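Sala de Mirnden

El informe de Wulent ocupaba nueve páginas y el método, un párrafo. Se registraron 480 secuencias de doblado con pinza manual, hasta 32 por vivienda, y el modelo Pimanon aprendió de ellas sin ver nunca un brazo mecánico. Al transferirlo, el error se concentró en los cuellos.

La autora revisó las secuencias en Mirnden, un domingo de agosto. En la 300 anotó: «Cuello alto hacia el cabecero. Mangas abiertas». Escribió «apto» y la volvió a abrir.
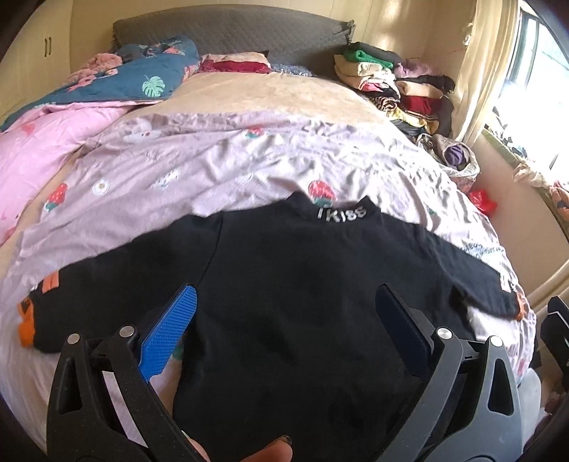
Secuencia 300. Prenda negra extendida, pinza sobre el tejido.

A las seis seguía sin pasar a la 301.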